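Skotine Table Linen: Care and Set-up Guide

Section 4. Everyday use and clearing the table

Read Section 3 (Fitting and first wash) before you start. The steps below apply to the round patchwork cloths in the Kakano range. Square and runner sizes are covered in Section 5.

4.1 Laying the cloth

1. Wipe the tabletop and let it dry. Damp trapped under the cloth can mark a timber finish.
2. Fold the cloth in quarters with the printed side in. The point of the fold is the centre.
3. Set the point on the middle of the table and open the cloth one quarter at a time.
4. Walk around the table and check the drop. Pull from the hem, not from the top.
5. Smooth any creases toward the edge with a flat hand.

Note: The stripes and arcs are printed in different directions on purpose. There is no right way up, so turn the cloth a little each time you lay it. The colour will then fade evenly near a window.

4.2 Serving drinks

Cups and mugs can go straight onto the cloth. Use a coaster under anything that has just come off the stove, including teapots and plunger pots. The print is colourfast in warm water, but a very hot base can leave a dull ring that does not wash out.

Caution: Do not iron over a spill. Heat sets tea, coffee and cordial into the fibre.

4.3 Clearing cups after a gathering

Paper cups often get knocked on their sides while people are still at the table, and the last mouthful runs into the cloth. Clear in this order:

1. Stand up any cup that has tipped over and blot under it with a dry tea towel.
2. Lift cups straight up. Dragging a wet base spreads the ring.
3. Empty the dregs into the sink before stacking. A stack with liquid in it will leak at the seams.
4. Take ceramic mugs to the sink separately — they are heavy enough to crush a paper stack.
5. Pick up lolly wrappers and foil by hand. Foil left in the folds can scratch the inside of the washing machine and may snag the weave.
6. Gather the cloth from the edges to the middle and shake it outside. 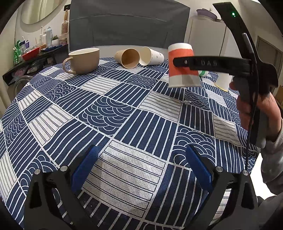 Can I leave the cloth on the table between meals?

Leave it on for as long as you like, provided the underside is dry. Lift one edge after each spill and feel the tabletop with your fingers. If it is damp, take the cloth off, hang it over a chair back and lay it again once both surfaces are dry.

4.4 Treating cup rings

Fresh rings: Hold the mark under cold running water from the back of the cloth for two minutes, then wash as usual.

Dried rings: Mix a little mild dish liquid in a bowl of lukewarm water. Dab with a white cloth, working from the outside of the ring toward the centre. Rinse and repeat if needed. Stop if any navy shows on the white cloth and contact us before going further.

Caution: Do not use bleach, including oxygen bleach. The off-white squares will tolerate it but the navy squares will turn a grey-brown colour.

4.5 Storing

Roll the cloth around a cardboard tube with the print facing out. If you must fold it, change the fold lines each time. Keep it away from unlined timber shelves, which can yellow the off-white areas.

Replacement hem tape is part no. 459. The matching coaster set is part no. 432.

Revised May 24, 2019. Section 4 prepared by Tahira Baloch, checked by Cameron Tautahi.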